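4 Daily care and first use of the Wokanen cabin air kit

Please read this section after the filter housing is mounted (section 3). The work needs no special tools. Keep the manual in the glove box, so the next driver can find it.

4.1 Before the first drive

1. Sit in the driver seat and close all doors and windows.
2. Turn the ignition to position 2. Do not start the engine yet.
3. Press the side button on the control unit until the green lamp is steady. If the lamp blinks, the cartridge is not seated. Go back to step 6 of section 3.
4. Set the car fan to the lowest speed and open the center vents.
5. Start the engine and let the fan run at low speed until the lamp goes off and comes on again one time.
6. Put the car fan back to the setting you normally use.

Note: A light smell of paper or carbon is normal with a new cartridge. It goes away during the first drives. A smell of burning is not normal. Switch off the kit and disconnect the plug.

Caution: Do not do these steps in a closed garage with the engine running.

4.2 Choosing the air mode

The kit has two modes, Street and Open. The mode does not change by itself. The driver or the passenger must select it with the round key.

Street mode closes the outside flap almost fully and sends the cabin air through the cartridge again. Use it between buildings, behind other vehicles and at places where traffic stops and waits. 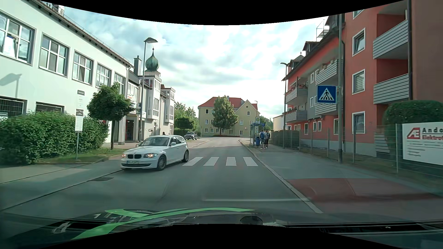 Figure 4-1. Two-way street between buildings. Select Street mode.

To select Street mode:

1. Press the round key one time. The lamp changes from green to white.
2. Close the windows. With an open window the mode has very little effect.
3. If the windshield becomes foggy, press the round key again and use the defrost setting of the car. Clear glass is always more important than filtered air.

Caution: Do not operate the round key while you are turning or coming near a pedestrian crossing. Make the selection before you start driving, or ask the passenger to do it.

Open mode takes air from outside and passes it one time through the cartridge. It is the right mode for longer drives and for cold or rainy weather, when moisture collects in the cabin. It also uses the cartridge more slowly.

To select Open mode:

1. Press and hold the round key until the lamp is green.
2. Set the car fan one step higher than usual. The cartridge gives some resistance to the air.
3. Check that the recirculation function of the car is off. If it stays on, the two systems work against each other.

Under bridges and overpasses you may want to go to Street mode for a short time. For a short overpass this is not necessary. For tunnels and covered parking we recommend it.
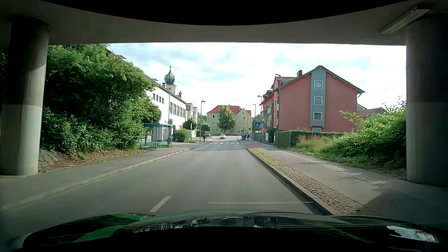

Figure 4-2. Road under an overpass. Either mode may be used.

4.3 Cleaning the pre-screen

The pre-screen stops leaves, hair and insects. Clean it at every second fuel stop, and more often in October and other months when many leaves fall.

1. Switch off the ignition and remove the key.
2. Pull the pre-screen out by its tab. Do not use a screwdriver.
3. Tap it on the palm of your hand and wash it in warm water. The maximum water temperature is 32 °C.
4. Let it dry completely in the shade.
5. Push it back with the arrow pointing to the cabin.

If the screen is greasy, use the Flosolent cleaner from the spare parts list. Other cleaners can make the mesh hard, and then it breaks at the corners.

4.4 Changing the cartridge

Change the cartridge after 3,000 miles in Street mode, or when the lamp is red. The counter does not know which cartridge is inside, so it must be reset by hand:

1. Put in the new cartridge and close the cover until it clicks.
2. Hold the side button and the round key together until the lamp goes off.
3. Write the mileage on the label inside the cover.

Spare cartridges and screens are sold by Olatunji Parts, Bendville. Have the letter and number from the cover label ready when you order. Corrections to this manual can be sent to the same address, attention Ihor Derkach.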